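Kiden Mesa, célula de simulación para brazo de sobremesa
Licencia por puesto · Catálogo Katsaros · Ficha redactada por Perihan Güler

Me llamo Perihan y llevo las fichas de software de esta tienda, así que si ya has leído alguna mía sabes que me enrollo. Con Kiden Mesa me enrollo todavía más, porque es lo que yo habría querido tener antes de firmar mi primer presupuesto de automatización (¡qué tiempos!). Te montas la mesa en el ordenador, pones el brazo, pones las piezas y pruebas el ciclo de coger y dejar antes de gastarte un euro en hierro.

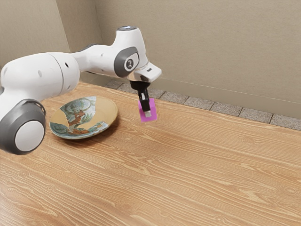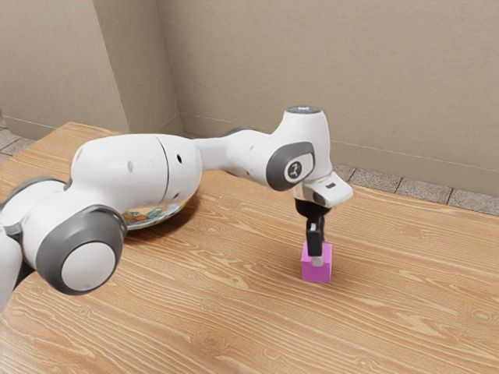
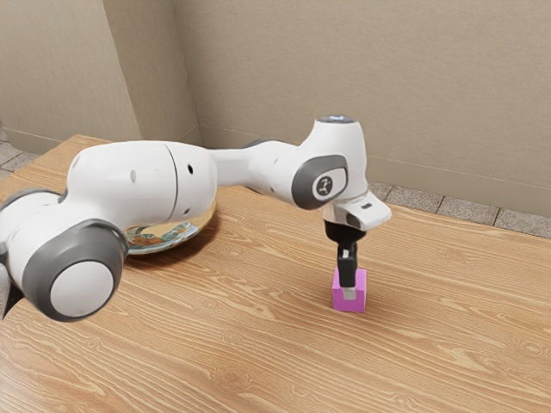
El brazo blanco y el bloque rosa, simulados sobre la mesa de madera.

Vamos al dinero, que es por lo que me escribís casi todos. La licencia por puesto sale a 1941 euros, con actualizaciones durante el primer año. El paquete con dos puestos y la sesión de arranque se queda en 3325, y es el que suelo recomendar a los talleres pequeños: uno para quien programa y otro para quien va a convivir con la máquina. IVA aparte en los dos casos.

¿Qué metes en el presupuesto además de la licencia? Pues mira, yo apunto siempre la pinza por separado. Mucha gente pide precio del brazo, se queda tan contenta y luego descubre que los dedos van aparte, igual que la bancada y el vallado si hace falta. Con la simulación por lo menos llegas a esa conversación sabiendo qué alcance necesitas y cuánto sitio libre te queda al lado de la pieza.

También te digo lo que no hace. El rozamiento es aproximado, y si tus piezas son blandas o resbalan, reserva horas de ensayo con material de verdad. Los tiempos de ciclo tómatelos como orientación para comparar una distribución con otra, no se los prometas a tu cliente.

Requisitos: un equipo con tarjeta gráfica dedicada y más de 17 GB libres en disco. En el portátil de la oficina arranca, pero va a tirones y acabas de mal humor.

Compatibilidad: importa piezas en STEP y STL. Si usas Dratura para los planos de planta, las medidas pasan directas. El conector con Nelum está en pruebas y se pide aparte, sin coste por ahora.

Entrega: la clave llega por correo el mismo día si el pedido entra antes de las doce. La sesión de arranque la da Refilwe Chauke, los jueves, por videollamada. Tráete las medidas de tu mesa y una pieza modelada, aunque sea un cubo mal hecho, y avanzaréis muchísimo más.

Para facturas proforma o pedidos de más puestos, escríbeme desde el formulario indicando la referencia Kiden Mesa y el número de puestos.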